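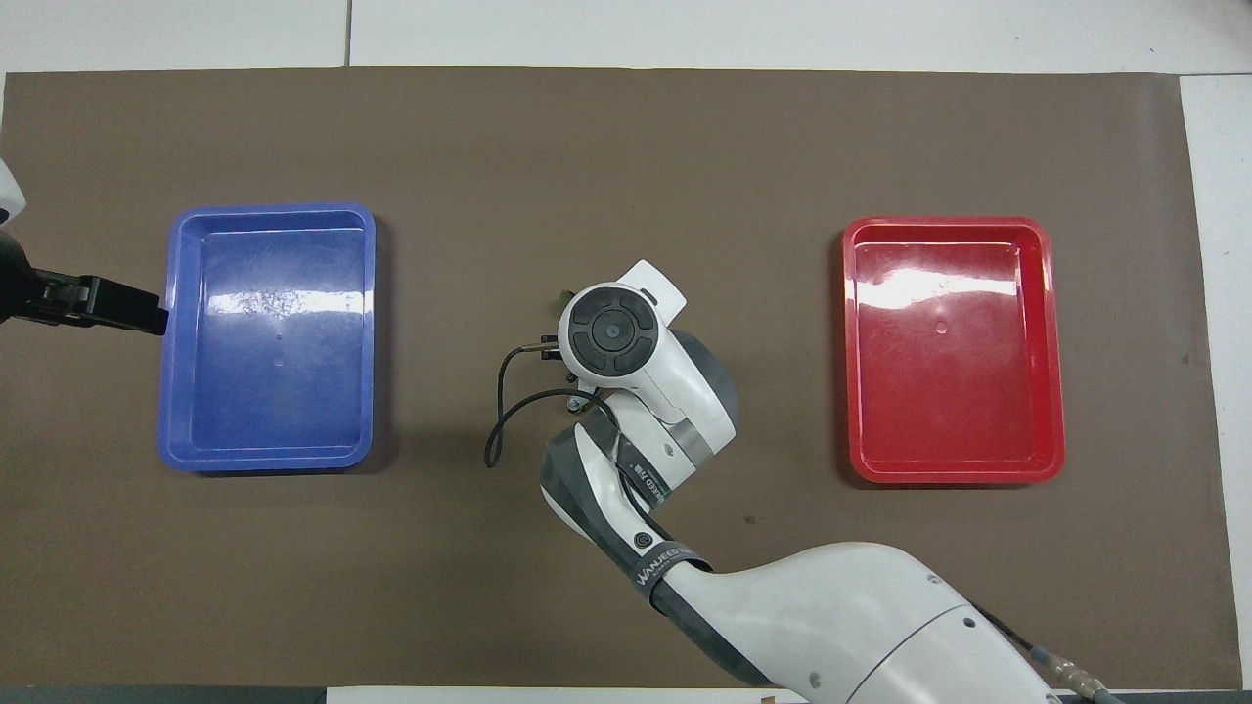 Traladar tabletop layouts: progress report to the Bestden fund
By Paraskevi Rallis, 5/13/23

Dear Manolis,

We've had a really good stretch on Traladar and I'm happy to have so much to tell you. When you signed off on the second part of the grant we had a pile of trays, a roll of paper and a long list of opinions. We now have a table layout we like and want to keep using!

The brown paper was Apostolos's idea and it has made a big difference. On the bare white tabletop, pale parts got lost and everyone kept leaning in to check. He put down one large sheet with a white strip still showing at the side, so you can find the edge of the work area quickly. We tried a green cloth before that – it wrinkled and small washers hid in the folds. The paper is matte, it's cheap, and when it gets tatty we pull it up and lay another. We've budgeted 6 sheets for the next stage. Cutting them straight is still a bit of an art, and Tomás has offered to make us a guide.

The trays have settled down too. We're using one red and one blue, the same shape, with a raised rim and a flat floor. We looked at deeper bins from Tirkel, but small parts were hard to pick out of the corners, and the shallow trays are so much nicer to work from. They stand lengthwise, well apart, with the middle of the paper left open for whatever is being sorted.
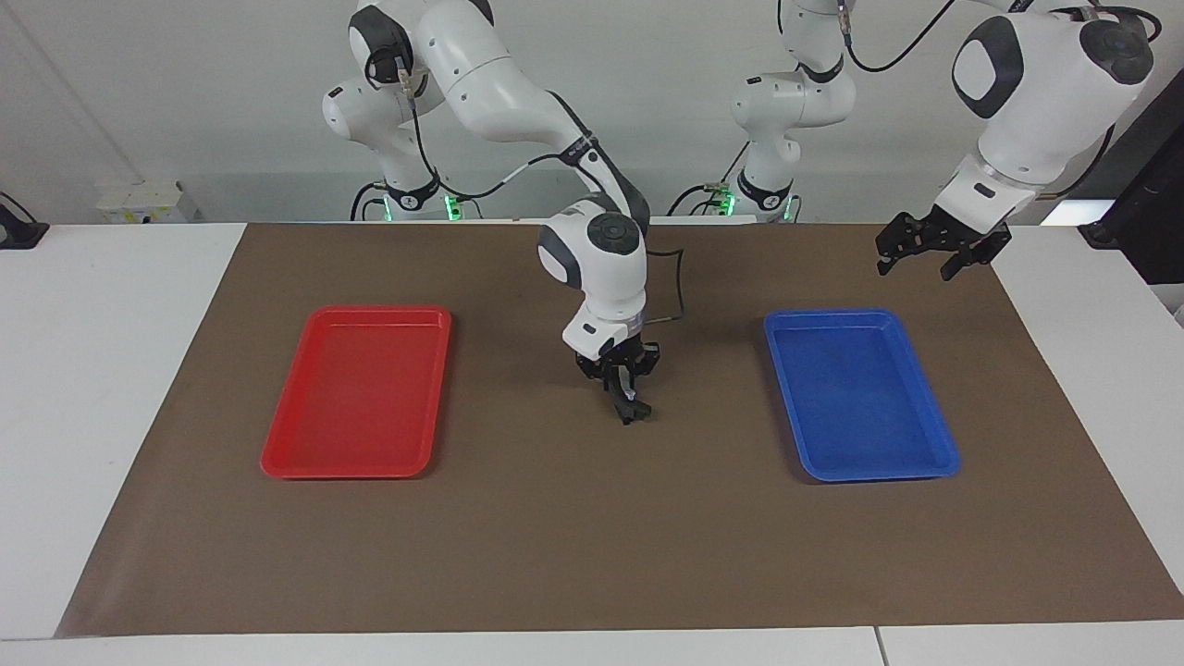 Page last changed in May by P. Rallis

Your question from the last call was about which color goes on which side. Our answer for now is that we swap them. Rafail noticed that people learn "left" long before they learn "blue," and once they've learned it they stop looking. The plan is to run both arrangements, blue on the left and red on the left, for 14 days each and compare the mistakes. I'm very keen to see that one.

Still to do:

- Glare. The glossy plastic throws back a lot of white when the lights are on. Tomás is trying diffusers first, and if those don't help we'll ask for trays with a dull finish.
- Tape. The three kinds we've tried either lift at the corners or tear the paper when they come off.
- The written guide. Rafail has a draft of the setup page and it reads well – it needs a diagram and a proper parts list.

Spending is where we said it would be. The trays cost less than planned, and I'd like to move what's left over into lighting if you're comfortable with that. A yes by email is fine.

We also have over 30 sorting sheets filled in from the early layouts, and Apostolos is typing them up now. You'll get the table as soon as he's checked it.

Thank you again for backing this. It's a fun project to come in to.

Paraskevi

Related items
Traladar: why we gave up on the green cloth
Traladar: setup page (draft, R. Konstantinidis)
Notes on the Tirkel bins
Lighting options, T. Vieira
Bestden fund: reporting dates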